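Planning the Fold Before the Grasp

At Flosano, the folding software begins with a question about cloth: which point, once lifted, tells the planner most about the rest?
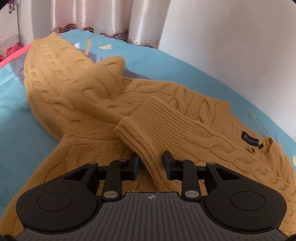
For long-sleeved knits the answer is usually a cuff. Ribbing gives the perception model a strong edge signal, and a held cuff fixes one end of the sleeve in the garment graph. Katmont, the company's planner, then searches over the remaining keypoints and scores each candidate pull by expected overlap.

The graph has 19 nodes for a sweater. Tracking runs at 60 hertz, but replanning happens only 4 times a second, a split that caused trouble in early builds. The controller would follow a path computed for a sleeve that had already slid.

The fix, released in December, lets the controller stop a pull when measured node positions drift more than 6 centimeters from the plan. Cable patterns remain the weak spot. Raised twists look like fold lines in depth data, and the segmenter still splits one sleeve into two more often than the team would like.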